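Pasham Room Reverberation Notes
README, version 3

What is in the folder

Measurements and listening notes on how long sound hangs about in ordinary rooms: kitchens, stairwells, two school halls, a chapel vestry and a good many spare bedrooms. There are 2117 short recordings, each with a row in rooms.csv. The work began as a way of choosing practice rooms for the Pasham wind band and grew from there.

Files

rooms.csv – one row per recording
audio/ – mono WAV, named by room code and take
notes/ – free text, mostly by Hatsue Nakajima
surfaces.txt – the words we use for walls, floors and ceilings

Columns in rooms.csv

room_code: letters and a number, no meaning beyond that
decay_s: time in seconds for the sound to fall by 60 dB, worked out from the first half of the slope
source: clap, balloon or starter pistol
ceiling: see surfaces.txt
windows: yes, no or unknown
temp_c: blank for anything recorded before July

How the recordings were made

The microphone stood at ear height for a seated player, well away from the walls. Takes with traffic or a running fridge were kept and marked noisy. About 80 takes clip at the start. They are fine for listening but should be left out of any averages.

The surface words are broad on purpose. A rough ceiling goes down as rough, whatever is behind it, and window frames are not recorded at all. 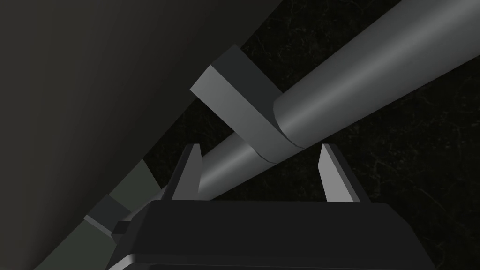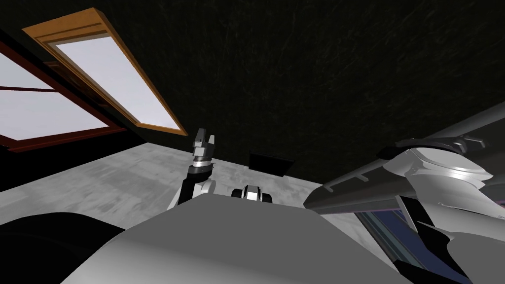 Rendered views, one with windows and a dark ceiling.

Hanne Hirvonen wrote to say that the balloon takes should not be mixed with the claps, as a clap has very little in it below the middle of the range and the low bands come out too short. She would split the table in two. We have not done so yet, but the source column lets you filter.

Known problems

Room codes K4 and K5 were swapped in version 2. Nineteen rows have no decay time – the slope was too uneven to fit.

Licence

Free to use and change, with credit to the Pasham room notes. Corrections go to Sota Murakami.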